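A engrenagem que falta

Há objetos que só ganham nome quando desaparecem. A engrenagem é um deles. Passa uma vida inteira dentro do espremedor, do relógio de cozinha, do estore que sobe contrariado, e só é apresentada à família no dia em que alguém desaperta quatro parafusos e diz, com voz de cirurgião, que «é capaz de ser a rodinha».

No meu caso era a rodinha. Mais exatamente, a segunda rodinha a contar da manivela, num moinho de café de parede Noltton que herdei com a casa e que durante anos moeu com o entusiasmo de um funcionário a meses da reforma. Um dia a manivela passou a girar sem resistência. Celebrei durante meia chávena, até reparar que a gaveta do café estava vazia.

Foi assim que entrei no mundo dos dentes retos, dos módulos e dos furos centrais, um mundo onde as pessoas são pacientes, têm boa luz em cima da mesa e fazem perguntas que nos deixam envergonhados. «Quantos dentes tem?» Não sei. «Qual é o módulo?» Não sei. «Mas trouxe a peça?» Trouxe os restos, num envelope.

A pergunta foi-me feita por Harsh Sandhu, que repara mecanismos pequenos na oficina Peixoto há tempo suficiente para já não se comover com envelopes. Despejou o conteúdo na palma da mão, mexeu com o dedo e separou o que era engrenagem do que era borra de café antiga. Depois deu-me uma cadeira e explicou a coisa desde o princípio, o que foi generoso da parte dele e levou a tarde.

O princípio é este. Uma engrenagem reta tem os dentes paralelos ao eixo e serve para passar movimento à vizinha do lado. Uma cónica tem-nos inclinados e serve para dobrar esquinas. Se a roda motora tiver metade dos dentes da outra, a outra anda a metade da velocidade e com o dobro da força, descontado o que se perde em atrito. O meu moinho tem uma roda grande com 56 dentes e tinha uma com 42, agora reformada por invalidez. Harsh contou-os duas vezes, porque, diz ele, quem conta uma vez está a dar um palpite.

O módulo é o tamanho do dente, posto em número. Duas rodas só se entendem se tiverem o mesmo, e nisto as engrenagens são mais exigentes do que muitos casais que conheço. Pode haver duas peças que à vista são gémeas, que se encostam na mesa com toda a simpatia e que, uma vez montadas, se comem uma à outra em poucas semanas.

A bancada, já agora, merece um parágrafo. Quem trabalha com peças destas acaba sempre por chegar ao tapete escuro. O tampo branco é bonito e higiénico, mas o metal polido some-se nele, e sobre tampo duro qualquer roda que caia de pé tem planos de viagem. Em cima de uma superfície escura e mate, a prata brilha e o branco grita. O tapete ganha manchas com o uso, e ainda bem: um tapete imaculado pertence a alguém que compra ferramentas e vê televisão. 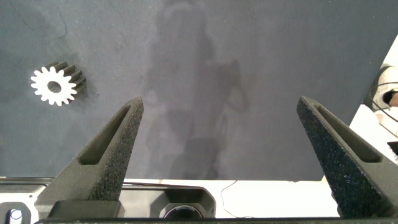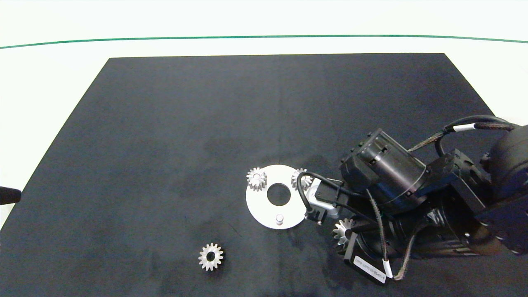
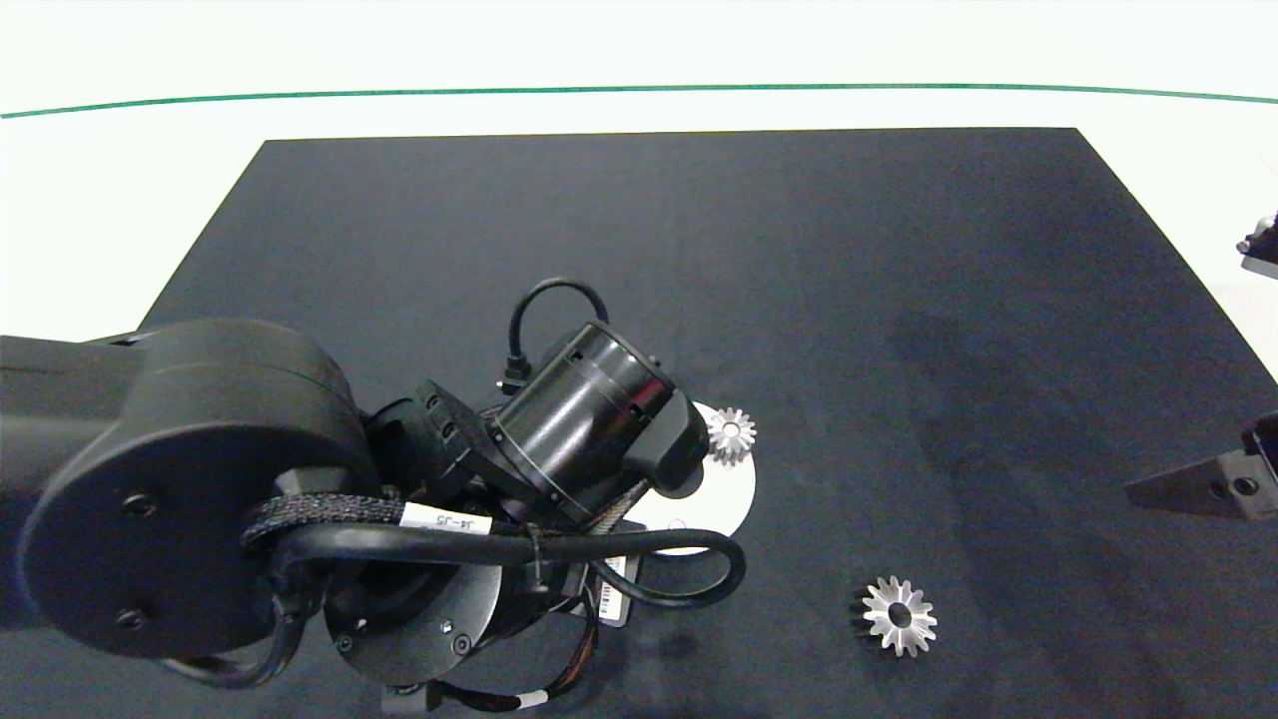
Página alterada pela última vez em janeiro

O disco branco com furo no meio é daquelas coisas a que um leigo não liga e que eu agora defendo à mesa de jantar. Uma base redonda, um pino curto espetado e as rodas nos seus lugares: a transmissão inteira fica à vista, sem caixa e sem mistério. Percebe-se logo onde há uma roda e onde há um poste à espera dela. Na minha cozinha, o equivalente era abrir o moinho, espreitar com a lanterna do telemóvel presa nos dentes e formar opiniões.

Montar uma engrenagem num pino parece trabalho de criança, e há brinquedos que o provam. Só que o brinquedo tem folgas em que cabe um polegar. Numa peça a sério, o furo e o pino foram feitos um para o outro com pouca margem, e a roda tem de descer direita. Se for torta, encrava a meio e fica ali, com ar de quem chegou. O reflexo do principiante é carregar. O do profissional é levantar, rodar um nadinha e voltar a descer, até os dentes encontrarem os intervalos da vizinha. Harsh faz isto a conversar. Eu fiz isto de respiração suspensa e ainda assim consegui entalar a roda duas vezes e a unha uma.

Há depois a questão do material. Metal ou plástico? A resposta sensata é que depende, e a resposta da oficina é um suspiro. O metal dura, mas pede lubrificação e faz-se ouvir. O plástico é silencioso e barato, e em muitos aparelhos a roda de plástico está lá de propósito para partir primeiro, sacrificando-se pelo motor. Substituí-la por uma de aço, com orgulho de quem melhora a obra do fabricante, é muitas vezes a maneira mais cara de descobrir qual era a segunda peça mais fraca.

A minha antiga era de metal, e morreu de café. Pó fino, humidade, mais pó: com os anos forma-se entre os dentes uma pasta que Harsh raspou com um palito e me mostrou sem comentar. Para a nova, tínhamos dois caminhos. O catálogo da Trarnow traz uma roda com o número certo de dentes na referência 573, e outra, igual em tudo menos no furo, na 424. Encomendei a 424. Não me perguntem porquê; estava na linha de baixo e o dedo escorregou. Chegou bem embrulhada, lindíssima, e a dançar no pino como um anel de adulto em mão de bebé.

Guardei-a. Vive agora no parapeito, ao pé dos orégãos, e as visitas pegam-lhe sempre. É um fenómeno que recomendo aos decoradores: ninguém resiste a pôr um dedo nos dentes de uma engrenagem solta, a espreitar pelo furo, a fazê-la rolar até à borda. Já foi pisa-papéis e peão de um jogo de tabuleiro. Como pesa pouco, foi mau pisa-papéis.

A 573 veio a seguir e entrou à terceira. Uma gota de massa própria para contacto alimentar, tampa fechada, os quatro parafusos no sítio (três iguais e um que claramente não é dali, mas que já lá estava quando abri). A manivela voltou a oferecer resistência. Moí uma mão-cheia de grãos e bebi um café medíocre, porque os grãos eram medíocres, coisa de que a mecânica não tem culpa.

Para quem tiver em casa um aparelho que gira em falso, deixo o que aprendi. Fotografe antes de desmontar. Trabalhe sobre um pano ou um tapete escuro, com rebordo se houver gatos. Guarde todos os pedaços, mesmo os que parecem migalhas, e conte os dentes duas vezes. Leve também a roda vizinha, que é ela quem denuncia o módulo quando a vítima já não está em condições de falar. E leia a linha do catálogo com o dedo bem assente.

Na oficina deixei ainda uma batedeira manual Prisedine, que faz um barulho de carroça. Harsh ouviu-a durante uma volta e meia de manivela e pousou-a na prateleira, virada para a parede.

Contactos | © Todos os direitos reservados | Voltar ao topo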